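Descaling a single-serve machine - vinegar or citric acid?

Forum: Kitchen and Appliances > Coffee and Tea

mapleridge_62
Posted 2023-11-03
We have hard water at the new house and my single-serve maker has slowed way down. It used to fill a mug in under a minute and now it sputters and gives me two thirds of a cup. I bought it in the spring. The manual says to use the brand's own descaling liquid, which costs more than I want to pay for a small bottle. Is white vinegar okay, or should I be using citric acid?

Water is from the Flengate district, if anyone else is on that.

teakettle_tom
Vinegar works. I have used it for 12 years on three different machines. Half vinegar, half water, run it through, let it sit for half an hour in the middle, then flush with plain water until the smell is gone. Don't overthink it.

dorset_lane
I'd go with citric acid. Vinegar smell hangs on in the tank gasket and you taste it for days. A bag of citric acid powder from the canning aisle lasts me a couple of years. I use a heaping tablespoon to a full tank and make sure it has dissolved before I start.

Also check the needle before you do anything. Half the "scale" complaints on this board are coffee grounds packed in the needle. Unplug it, open the lid, and clear the holes with a straightened paper clip.

teakettle_tom
Never had a taste problem. You have to flush it enough. Four or five tanks.

dorset_lane
Four or five tanks is my point. I flush twice with citric.

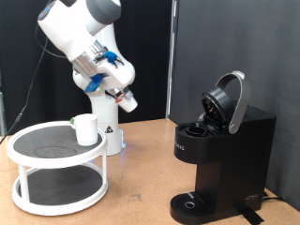
hollis_b
Member, Coffee and Tea

I'm on Flengate water too. Ours tested at over 300 parts per million last year, so you are going to be doing this a lot no matter which one you pick. I descale every six weeks or so. With the last machine I waited until the light came on and by then the pump was struggling.

I went back and forth between vinegar and citric and settled on citric. Vinegar did take the scale off, but it took two rounds when the buildup was bad. I can't say it hurt anything.

What made the bigger difference was filling the tank from a filter pitcher. I have a Longo pitcher and change the cartridge on the first of the month.

brickoven
A pitcher filter does not soften water much. Most of them are carbon, and carbon is for chlorine and taste. Some have a resin in them that takes out a little hardness, but it wears out fast at 300.

hollis_b
Mine has the resin. It does wear out, that's why I change it monthly. The kettle has a lot less crust than it used to.

mapleridge_62
Thanks all. I did the paper clip first and got a fair amount of old grounds out. Flow is better but still short of a full cup. Picked up citric acid at Groner Hardware, 14 ounces, and will run it tomorrow morning.

Does anybody rinse the tank separately, or does the flush take care of it?

dorset_lane
Take the tank off and wash it in the sink with dish soap. Get the lid too.

teakettle_tom
The flush takes care of it.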